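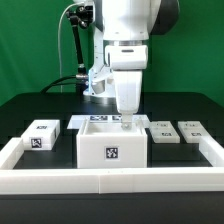 *An open-topped white box on a black tabletop, set within a low border of white bars.*

An **open-topped box** is a box with a bottom, sides, and no lid. It is among the most common objects in any home, office, or workshop, and among the least discussed, having given up the one part that people tend to have opinions about. It is used to hold things that somebody will want again soon, and, in practice, a good many things that nobody will.

## Terminology

The words *box*, *bin*, *tray*, and *tote* are used loosely and overlap a great deal. A tray is generally understood to be wider than it is deep. A bin is deeper, and a tote has handles, or once did. Attempts to settle the matter have mostly produced longer catalogs. The storage supplier Vusterum listed the same product as a "desk bin" and a "deep tray" in one season, on facing pages and at two prices.

A lidded box whose lid has been lost is an open-topped box for all practical purposes. Purists object to this, and may be safely left to look for the lid.

## Form

Most open-topped boxes are rectangular, which lets them stand side by side without wasting shelf space. The upper edge, or *rim*, does more work than it appears to. On thin-walled boxes it is often folded or thickened to keep the sides from bowing out, and it is the part most often grabbed, leaned on, and chipped.

Walls may be straight or tapered. Tapered boxes nest inside each other when empty and save a great deal of room, although a stack left alone long enough will have to be pulled apart by two adults. Straight-walled boxes hold more for their footprint and do not nest at all, so that a shelf of empty ones takes up exactly as much room as a shelf of full ones.

The corners deserve a mention. Small objects travel to them and stay there. Rounded inside corners are easier to wipe clean and easier to reach into, while square ones preserve paper clips for later generations.

## Color

White is a usual choice for boxes kept on a worktable. It makes small dark items easy to find and shows dirt promptly, a feature described as hygienic by those who sell the boxes and in other terms by those who wash them. Against a dark tabletop a white rim is also hard to miss, which helps when putting things away without looking. Clear boxes solve the problem of knowing what is inside and introduce the problem of everyone else knowing too.

## Placement on a table

A box for sorting or putting away is normally set near the middle of the work area, where it can be reached from any side. Placing it at the edge frees up the center but invites elbows.

Some tables are fitted with a low border, called a *rail*, *curb*, or *fence* depending on who is selling it. A border keeps round items from reaching the floor and gives the work area a definite size. It may run along every side or leave one open. The border also tends to collect the things that missed the box, and in some households is treated as a second, much longer box.

## Capacity

Capacity is usually given by volume, measured to the rim, on the assumption that the contents are liquid and well behaved. Real contents are neither. A 16-liter box filled with oddly shaped objects may have almost 60 percent of its volume taken up by air, and will still be described as full.

Without a lid there is no firm upper limit. The portion standing above the rim is known as the *heap*. The Nallimel household storage guide (revised 2021-04-12) advises against heaping and illustrates the advice with a heaped box.

## Notable varieties

- **MacLeod tray** — a shallow box with one lowered side, intended for sewing supplies and widely used for mail.
- **Plonasero bin** — a tapered nesting box sold in bulk to schools. An early production run of 1,000 had no taper, and the bins were sold as "non-nesting."
- **Drawer box** — an open-topped box kept inside a drawer, itself an open-topped box with a front.

## Care

Washable boxes may be cleaned with warm water and dish soap, then turned upside down to dry. Dust gathers quickly in any box that is not emptied now and then. Emptying is commonly done by tipping the contents into a larger open-topped box.

## See also

- Basket
- Crate
- Junk drawer
- Lid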